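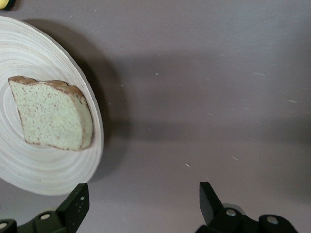
Eduardo Godinho wrote:
> The rear bumper came off my Jirkis with 2 bolts snapped. I'd like to line the bed before January. Do I need to strip it to bare metal first?

No, scuff it with a red pad and wipe it down. Bare metal only where there's rust, and prime those spots the same day. I used the Drirex roll-on kit and it cost me $90. Two coats, overnight between them. Tape the drain holes.

For the bolts, soak them and try heat before you drill. Lelalik had the right size in stock last time I was in.

Nuwan Bhattacharjee
Dec 27, 2018

Prev in thread | Next in thread | Index
46 views | 0 shares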